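Tidying a Toy Kitchen: What Goes Back Where?
Project report, Everyday Objects module
Group: Huia Ruddock, Ibrahim Aliyu, Nafula Mabula
Supervisor: Leszek Ziółkowski

Why a toy kitchen

I'd wanted to do something on storage ever since October, when I moved into a shared house and found out that four people can have four completely different ideas about where the tin opener lives. My first plan was to go round real kitchens with a clipboard. Leszek pointed out (kindly!) that people don't love strangers poking through their cupboards, so we went small instead and used a play kitchen. It's a proper little thing with a fridge, a sink, two burners and an oven, all in one unit, and you can see the whole lot at once.

Our question was simple enough: if you give somebody a muddle of toy food and bits and pieces and ask them to tidy up, do they sort by what a thing is, or do they just use the nearest flat surface? I was sure it would be the first. Ibrahim was sure it would be the second, and he has been quite smug ever since.

Setting up

We worked in the lab and used the pegboard table in front of the kitchen as the "messy side". The toy produce went on there, mixed in with objects that have no business in a kitchen at all. That was Nafula's idea and I think it's the best part of the project. A banana has an obvious home. A clamp doesn't, and people really do stop and think about it.

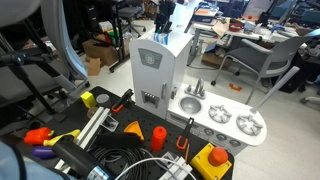 The messy side: pepper, banana and aubergine among the tools, with the kitchen behind.

I spent far too long on the utensils. I wanted them standing in a cup on top of the fridge, Huia (that's me, so I was arguing with the other two) against everyone who wanted them by the sink. In the end I got my way.

What people did

We asked 40 students from our year to have a go, one at a time, and gave them no rules except "tidy up until you're happy". Afterwards we had a chat about their choices, which I wrote down in the Jitton notebook we shared.

Food went quickly. Nearly everyone picked it up first, and most of it ended up in or near the fridge. The aubergine caused more bother than the rest, with several people holding it over the sink for a while and saying it ought to be washed. Cameron Merrick put it on a burner and said dinner was on, so we had to decide whether cooking counts as tidying. We decided it does.

The odd objects were slower. Some people pushed them into a neat row on the table and left them there, and a couple asked if there was a drawer. What surprised me most was the top of the fridge. It's flat, it's empty enough to be tempting, and it's just about the right height to put something down on without looking.

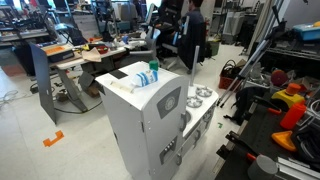 I do the same at home with post and keys, and when I said so in the chats people started owning up to their own fridge tops. Takeaway menus, mostly, and one slow cooker that hadn't been used since it was bought. Ibrahim calls this the landing strip effect and wanted it in the title. We voted.

What went wrong

The kitchen is made for small children and we are not small children. Kneeling down changed what people could reach, and we didn't think to tell everybody to kneel, so some stood and some didn't. We also let people see the finished tidy from the person before on two occasions, and those results had to come out.

If we did it again I'd use the same objects but swap the sides round, with the fridge on the right. Nafula would like to try it with people who share a house against people who live alone. Leszek has asked for the notes to be typed up by August 1, 2026, and my handwriting means that job is mine.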